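20th February. Kollby gripper kit, evaluation entry, continued from the installation notes.

Present: G. Dağdelen (entry), O. Brekke. S. Vik joined for the wrist camera section.

Purpose of the session: to establish whether the Kollby kit (two-finger gripper, wrist camera, Jirine control software) can be recommended for purchase by the teaching laboratory. The vendor's quotation remains open and S. Solberg has asked for a written position before it lapses.

Work surface: gray tabletop, small colored cubes, fingers fully open at the start of each approach. 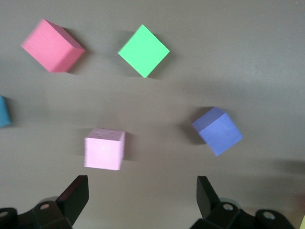
Wrist camera views, fingers open, pale pink cube ahead of the gap.

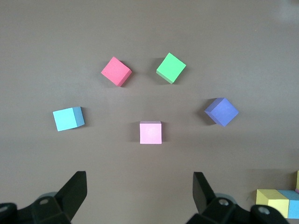
The task was the standard one from the Jirine manual: approach a named cube, close, lift, hold, and return it to the table. Force was left at the factory setting for the first series and lowered for the second. Brekke operated the first series and I operated the second. The cubes were reset by hand between attempts.

Results, first series: 80 attempts, of which 8 were recorded as failures. Five of the failures occurred at the lift, with the cube slipping from the lower part of the fingers. In the remaining three the fingers touched a corner on the way down and turned the cube before closing. Cubes lying square to the gripper gave no difficulty. The Jirine software has a setting that rotates the wrist to match the cube before descent. It was switched off as delivered, and the quick start sheet does not mention it. Brekke found it in the second appendix.

Results, second series, rotation setting on and force lowered: 20 attempts, no failures. The series is short and should be repeated at greater length before the figure is quoted to anyone.

Camera. Vik's principal remark concerns blur during lateral moves. With exposure on automatic, edges soften whenever the wrist travels sideways at more than a modest speed, and the software's color labels then become unreliable. Pink and coral were exchanged several times. Fixing the exposure by hand improved matters, at the cost of a darker picture. She recommends that we ask Kollby whether the exposure value can be stored with the task file. At present it is lost at every restart and has to be typed in again.

Shadows were also discussed. The overhead lamp on the window side was switched off for the last part of the second series and the labels became steadier. Lamp position to be marked on the ceiling rail.

Mechanical. The finger mounting screws were checked with the torque driver after each series. One on the left side had backed out slightly after the first and was retightened; no further movement was found. The supplied hex key is too short to reach the inner screws with the camera bracket in place. Use the long one from the Steinbach drawer and return it there.

Comparison with the Gremine kit, borrowed last August: Gremine closes faster and its documentation is better arranged. Its fingers cannot be exchanged without removing the whole hand, and the Kollby fingers can. For a laboratory in which students change fingers between exercises, I consider this the stronger argument. J. Halvorsen does not agree and places more weight on documentation. His note is to be attached when received.

Service contract: the basic plan covers replacement fingers but excludes the camera cable. The cable is routed close to the wrist joint and showed light wear on its outer jacket when inspected at the close of work. I would not sign the basic plan in its present form. Brekke will request the price of the extended one.

Log directory: session 306 on the shared drive. Raw video retained, both series. The first three attempts of series one have no audio.

Open items:

- Repeat the second series with the factory force and rotation on, so that the two changes can be separated.
- Written question to Kollby on exposure storage (Vik).
- Cable inspection at the start of the next session, before power is applied.
- Provisional position to Solberg: purchase supported, subject to the cable terms.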